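# Refinishing a big table — satin or gloss? (and the streaks)

**plankton_dan** wrote, 2/7/23:

I have a large tabletop, pale beige going on peach, that takes up most of one side of the room and all of my patience. It came out of a Bretum office clearance. I wiped it down with Cliron, buffed it, wiped it again, and every evening the overhead light hits it and I get the glare of a minor sun right where I want to read. Then there are the streaks. Soft tan ones, like somebody dragged a tea bag across it and thought better of it.

So, two questions for the hive. Do I knock the shine down to satin, or live with it? And are the streaks in the finish or on top of it?

I've read the sticky thread. I've read all the arguing in the sticky thread too. My wife would like me to stop reading threads.
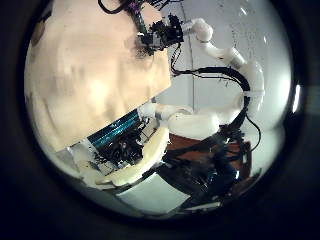 Anyway, the top is smooth all the way across, no ridges, no edge lifting that I can find with a fingernail. The corner nearest the wall is the one I catch my hip on, so if anybody has opinions about rounding that over, I'm collecting them. Budget is $300, and I would love for most of it to still be in my wallet in August.

---

**oldshellac** wrote:

First thing, before anybody sells you a sander: what is it made of? "Pale beige" is a color. You can refinish wood. You can't refinish a laminate, you can only ruin it slowly.

---

**plankton_dan** wrote:

Fair. I don't know. The underside is painted and the edges match the top. Bretum's paperwork says "work surface," so thanks, Bretum.

---

**oldshellac** wrote:

Then don't sand it. Put that in your signature.

---

**mrs_biscuit** wrote:

I'm going to disagree with shellac, as is tradition. You can scuff nearly anything with a fine gray pad and a light hand. I did my sewing table that way, it had the same glare problem, and I went from squinting at my own hems to seeing them, which was a mixed blessing. Test a patch where you normally park a mug.

On the streaks, my money is on Cliron. I love the stuff for windows, but on a big flat surface it leaves a haze if you use more than a thimbleful, and from what you say you've been using a bucket. Warm water, a drop of dish soap, clean cloth, then a dry cloth. Do that twice before you touch anything abrasive.

---

**oldshellac** wrote:

A sewing table is not a table that size. Scuff a small one unevenly and you've got character. Scuff a big one unevenly and you've got a map of everywhere your arm got tired.

---

**mrs_biscuit** wrote:

My arm does not get tired.

---

**glue_and_regret** wrote:

Has anyone suggested moving the lamp?

---

**plankton_dan** wrote:

It's a ceiling light, and I rent. I did try moving the table. It went 4 inches and then it met the doorframe, and we've all agreed not to discuss the doorframe.

---

**glue_and_regret** wrote:

Frosted bulb, then. Or a diffuser. Hevow makes one that clips over the fitting. I paid $20 and it looks like a shower cap, but my desk stopped blinding me. Pale walls make it worse too, the light just keeps going around looking for your eyes.

---

**oldshellac** wrote:

This is the first sensible post in the thread and it pains me to see who wrote it.

---

**varnish_vera** wrote:

Whatever you do, don't put oil on it. I know somebody is about to say oil. The Bermúdez place down the road from me oiled a whole row of café tables without checking what they were, and my sleeves stuck to one for an entire lunch.

For the corner: if it turns out not to be solid, rounding it over will show you the filling and you'll be looking at it forever. Stick-on bumper. Ugly, cheap, done.

---

**tungoil4life** wrote:

I was going to say oil.

---

**plankton_dan** wrote:

Update. Did the soap and water twice, as instructed. The streaks on the left half are fainter, I think, though I've stared at them so long I may be seeing them on the insides of my eyelids. The rest haven't budged, so maybe Biscuit and Shellac are each half right, a result that should please neither of them.

Diffuser is ordered. Bumper is on the corner. No sanding, no pads, no oil (sorry, tungoil).

---

**mrs_biscuit** wrote:

Do it a third time. And rinse the cloth out in between, which I notice you didn't mention.

---

**plankton_dan** wrote:

I did not rinse the cloth.

---

**oldshellac** wrote:

There are 1,512 posts in the sticky thread and I'd guess half of them end this way. Rinse the cloth and come back with the results.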